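# Kissen

Die Firma Vikar hatte für den Vertrag 29 Seiten gebraucht, und auf keiner davon stand, wer die Kissen vom Boden aufhebt, wenn das Gerät es nicht tut. Ich fragte danach. Die Frau am Telefon sagte, das Gerät hebe sie auf, dafür sei es da. Ich unterschrieb trotzdem, denn meine Schwester hatte die Hälfte bezahlt und rief jeden Abend an, um zu hören, wie es läuft. 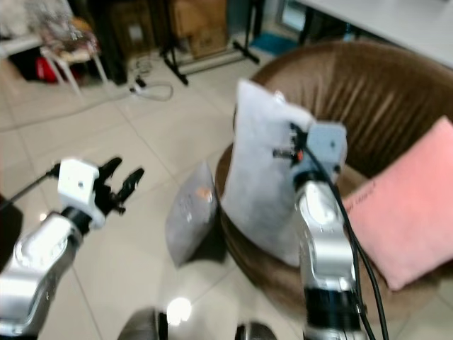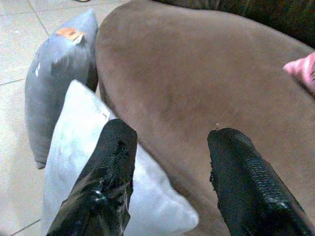
»Und?«, fragte sie.

»Es arbeitet.«

»Was arbeitet es denn?«

»Kissen.«

Sie wollte wissen, wie lange schon. Ich sah auf die Küchenuhr und log ein wenig zugunsten der Maschine. Unsere Mutter hat in Badholm 60 Betten am Tag gemacht, im Kurhotel, mit einem kaputten Knie und einer Kollegin, die trank. Sie nahm ein Kissen an zwei Ecken, schlug es einmal gegen die Hüfte, und es lag. Daran musste ich denken, während im Zimmer die Motoren surrten, anhielten und wieder surrten, als müsse jede Bewegung erst genehmigt werden.

»Im Prospekt faltet es Hemden«, sagte meine Schwester.

»Im Prospekt gibt es ein Hemd.«

Sie schwieg. Im Hintergrund lief bei ihr der Geschirrspüler, ein altes Ding von Yook, das seit Jahren klappert und das Geschirr sauber macht. Einem Geschirrspüler glaube ich alles. Der steht in seiner Nische und behauptet nicht, er könne demnächst auch die Fenster.

Im September hatten wir uns die Vorführung in Furommont angesehen. Ein junger Mann in zu engem Sakko legte ein Handtuch hin, das Gerät legte es zusammen, die Leute klatschten. Ich fragte, ob es auch ein anderes Handtuch könne. Er lachte freundlich und gab mir einen Kugelschreiber. Der Kugelschreiber schreibt bis heute, das muss man sagen.

»Du gibst ihm keine Chance«, sagte meine Schwester. »Du stehst daneben und wartest, dass es etwas fallen lässt.«

»Ich stehe in der Küche.«

»Du horchst.«

Das stimmte. Ich horchte auf das weiche Geräusch, das ein Kissen auf Fliesen macht, und ich hatte es an diesem Nachmittag schon 3 Mal gehört. Jedes Mal kam danach eine Pause, und in der Pause wollte ich hinübergehen und es selbst tun. Im Vertrag stand, man solle nicht eingreifen, das Gerät lerne daraus. Ob es von meinem Nichteingreifen etwas lernte, stand nicht darin. Ich lernte jedenfalls, wie lang ein Nachmittag ist.

»Zweitausend hat mich das gekostet«, sagte sie. »Nur meine Hälfte.«

»Ich weiß.«

»Sag mir wenigstens, dass es besser wird.«

Ich hielt den Hörer in Richtung Tür, damit sie das Surren hören konnte. Sie hörte eine Weile zu, fragte dann, ob ich schon gegessen hätte, und ich sagte, ich würde mir gleich ein Ei machen.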